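Godoy blanket drive asks for 600, and for them folded

Jul 4, 2026

Godoy's winter bedding drive wants 600 blankets and throws by the end of the month, nearly double what came in last year. It also wants every one of them washed, folded and sorted by colour before drop-off.

Organiser Graciela Navarrete says neat bundles save her sorters 12 minutes a bag. Asked how that was measured, she said it was "a feel thing."
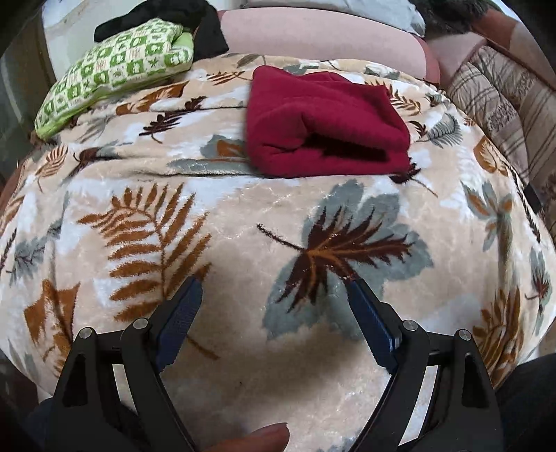 Plush throws and fleece are welcome, cushions are under review, and doonas are out. The Welonberg depot turned away five of them last week, though the flyer still lists doonas as accepted.

Iolo Mostyn, who dropped off two bags, wasn't persuaded by the colour rule. "If you're cold, you're not fussed whether it's with the reds," he said.

Navarrete said the flyer would be corrected. She gave no date.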